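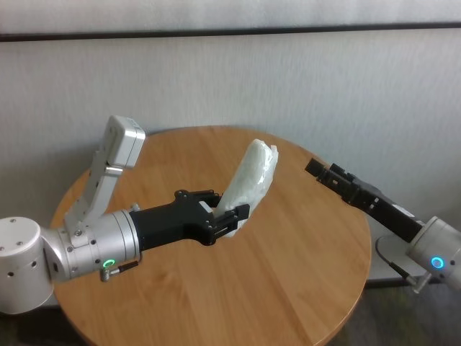 The Fedoruk cell at Werholm, left gripper holding a wrapped bundle over the round table.

The Fedoruk cell is a two-arm handling station at the Werholm workshop, and I've looked after it long enough to have opinions (plenty of them!). It works over a round wooden table pushed up near the wall, with an arm coming in from each side and a parallel gripper on each wrist.

Setup

The arms get leveled first, then the table goes in, never the other way around. I bring both wrists down slowly until the fingers point in across the wood, and then I save that pose as home. Soft white bundles are its usual load, and they squash, so I keep the closing speed at 40 percent.

Routine care

Every 700 cycles I wipe the fingers and check the bolts on the mounting plates. At 4000 the finger pads get swapped, both arms together, even if one side still looks fine. The cables want a look too – I run each arm through its full reach by hand and watch that nothing snags on the table edge.
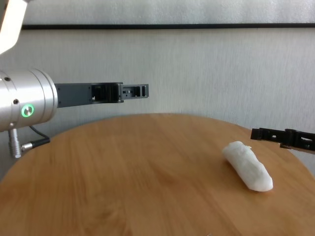
Špela Nedeljković disagrees with me about the pads and wrote in the Gustlow log that 4000 is far too late for crinkly plastic: "I change mine as soon as a bundle slips twice, whatever the counter says." Fair enough, her cell does run faster than ours.

Repairs

Most faults I see are plain drift. If the fingers start closing off center, I rerun the home pose before touching a wrench. Page 147 of the Pundavholm manual has the torque table for the wrist screws, and I keep a copy taped inside the cabinet door.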